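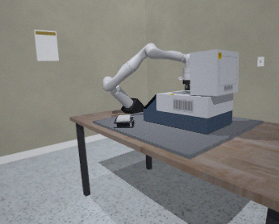

What Is a Germ?

A germ is a living thing too small to see with your eyes alone. Bacteria are one kind. Each one is made of a single cell. Your own body has trillions of cells.

Many bacteria are harmless. Some live in your gut and help you break down food. Others can make you sick.

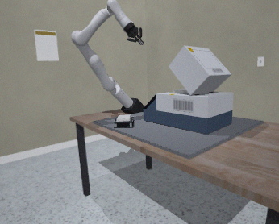
Bacteria grow by splitting. One cell becomes two, two become four, and so on. After 5 splits, one cell has turned into 32. Warm, damp places suit them best — that is why milk goes in the refrigerator. Cold slows them down.

Viruses are another kind of germ. They are much smaller than bacteria and can only make copies of themselves inside a living cell. Colds and flu come from viruses.

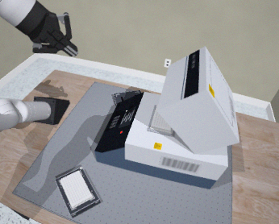
Soap loosens germs from your skin, and water carries them away. Wash for 20 seconds, and remember your thumbs.

Written by Fletcher Nepia
Updated 2025-08-30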